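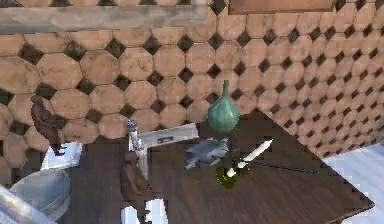 Doneck 2 Projector – hire or buy

I've been showing films on a Thursday night in Plestley for years, and the Doneck 2 is the first small projector I've wanted to keep for myself! It throws a picture up to 100 inches across, it'll run from a laptop or a streaming stick, and the fan is quiet enough that you can still hear the whispery bits in a slow Romanian drama (I tested it on two of those, back to back, bliss).

Blacks are a touch grey if you leave a lamp on, so draw the curtains. The built-in speaker is fine for a comedy but I'd plug in something bigger for anything with spaceships. Subtitles come out lovely and sharp, even from the back row.

Hire is £30 a night with the cable, the remote and a carry bag. If you want to buy one instead, ask me or Costel Vlad, as we've only got a couple left and the next lot aren't due until February. Collection is from the Ackroyd shop, and I can drop off in Rirstead if you ask nicely.

Bogdan

Shares: 30 | Comments: 2

Recent items
Pull-down screen, white
Doneck ceiling bracket
Spare HDMI cables
Popcorn machine hire

Contact us | © Ackroyd Film Hire | Back to top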